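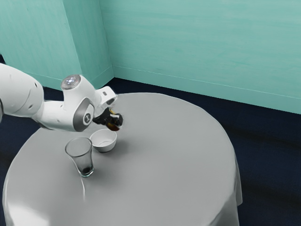 I moved to Tetwood in June with a car full of boxes and a bread starter in a jar between my feet. The starter made the trip fine. The bread I've made since then has been another matter, and this post is mostly about that.

In Kamley I had the same oven for years. I knew that the back left corner ran hot and that the dial lied. I baked two loaves every weekend and stopped measuring much of anything. I figured I was good at it. What I was good at was that one kitchen.

The first loaf in the new place came out flat and pale, with a crust you could bend. The second was the same. By the fourth I'd started keeping notes, which I hadn't done since I was learning.

The oven was my first guess. I bought a cheap thermometer and hung it from the middle rack. With the dial set at 450, the thermometer read 386 after the preheat beep. I let it go another 30 minutes and it climbed to 440 and stayed there. So the beep means very little, and I now turn the oven on well before I shape the dough. That fixed the color.

It didn't fix the flatness. For that I blamed the flour, and I was partly right. The store here doesn't carry the one I used to buy, so I'd picked up a bag of all-purpose without reading the label. It had less protein than I was used to, and it couldn't hold as much water. My old recipe turned into something close to batter. I cut the water by a couple of spoonfuls and the dough started holding its shape on the counter.

I wrote to Etornam Dramani about all this. We used to trade loaves in Kamley, and he bakes more rye than I do. He wrote back a long email, most of it about his roof, with one paragraph on bread. He asked how warm my kitchen was at night. I'd never checked. I moved the thermometer out of the oven and onto the counter and looked at it before bed and again when I got up. It was 79 at eleven and 77 at six in the morning. My old kitchen was a basement, more or less, and rarely got over 68.

That was the real problem. I'd been leaving the dough out overnight on a schedule meant for a cool room, and it was overproofed by the time I got to it. All the signs were there. It was slack and full of big bubbles at the top, and it smelled sour in a way I'd put down to the starter being upset about the move.

Here's what I do now, for anyone with a warm kitchen:

- Feed the starter in the morning and use it when it has doubled. In this heat that takes about four hours.
- Mix the flour and water and leave them for half an hour, then add the starter and salt.
- Fold the dough four times over two hours.
- Leave it until it's up by half. I use a straight-sided plastic tub with a piece of tape on it.
- Shape it, put it in a floured basket, cover it, and put it in the fridge overnight.
- Bake it straight from the fridge in a covered pot, with the lid off for the last 20 minutes.

For one loaf I use 500 grams of flour, 340 of water, 100 of starter and 10 of salt. If I'm making two, I double it and start with 1,000 grams of flour, but I divide it late, after the folds. My tub is just big enough.

The fridge step is the one that made the difference. It also means I can bake before work, which I never managed before. The house smells good and I have toast at nine.

I have a question about the bottom crust, if anyone reading has dealt with this. It gets very dark in the new oven while the top is still catching up. I've tried a baking sheet on the rack underneath, and that helps a little. Ewurabena Quaye left a comment on my last post saying she puts a layer of cornmeal under the parchment. I tried it once and liked the result, but the loose cornmeal burned and set off the smoke alarm. I may have used too much.

I also found a better flour. There's a feed and grain place out on the Boateng road that sells bread flour in big paper sacks, next to the chicken feed. It's a drive, but one sack lasts me a good while. The first loaf from it was the tallest I've made since the move. I put some of the water back and the dough took it without trouble.

I took half of that loaf to the people next door, who had lent me a ladder when I got here. They asked if I made anything with raisins. I don't, but I've got a bag soaking now and I'll see how it goes.

Next up is the rye that Etornam sent instructions for. He says it needs three days. The seeds are in the cupboard and I still have to find a pan with a lid.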